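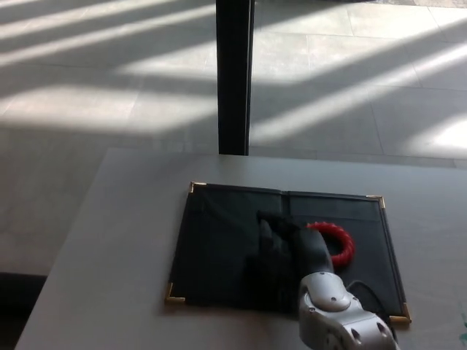

Red ring on the right panel of the folder, hand over part of it.

Student Robotics Club > Turnico > Notebook > Bench entries

March, entry 17
By the hand group

Started 2:15 pm. The task for Turnico is still pick up the ring, turn it over, put it back on the same panel. We are using the black folder as the work mat again. The gold corners give the head camera four points to line up on, and the Carnero script needs all four before it will start.

Sun was coming across the floor tiles in stripes. The Birum tracker took a bright patch of floor for a corner on the first two tries. Raised the threshold from 62 to 200 and it stopped doing that. Didn't touch it after that. Whoever runs the morning slot should check whether 200 is too high on a cloudy day.

Grip notes: black glove on black folder is bad for us. The tracker finds the ring with no trouble but loses the fingertips as soon as they come down near the fold. We talked about colored tape on the glove tips. The Halás rules allow markings on the hand as long as they don't add grip, so plain tape should pass. Need to read that section again before we cut any.
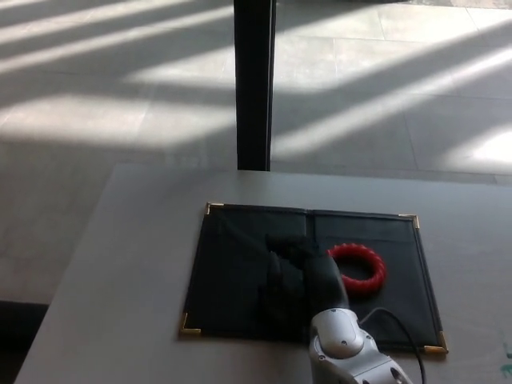
Fingers down near the fold, ring to the right of the hand.

The ring's bumps matter more than we planned for. Closing force that worked on the smooth practice ring is too low here. Went up one step on the thumb and left the other fingers alone. Logged 17 attempts under the new setting, file is in the shared folder under Turnico, bench.

Cable: it loops off the right side of the wrist and lies over the near right part of the folder. If it drifts onto the corner piece, Carnero will drop to three points and quit. Try a clip farther up the arm.

To do
- tape test on the glove, one color per finger
- cable clip
- rerun with the blinds down, same threshold
- ask the Halás organizers if we can bring our own mat

Stopped at 4:40 pm. Arm parked, battery on the charger.

Turnico student project notebook | Contact the club | Back to top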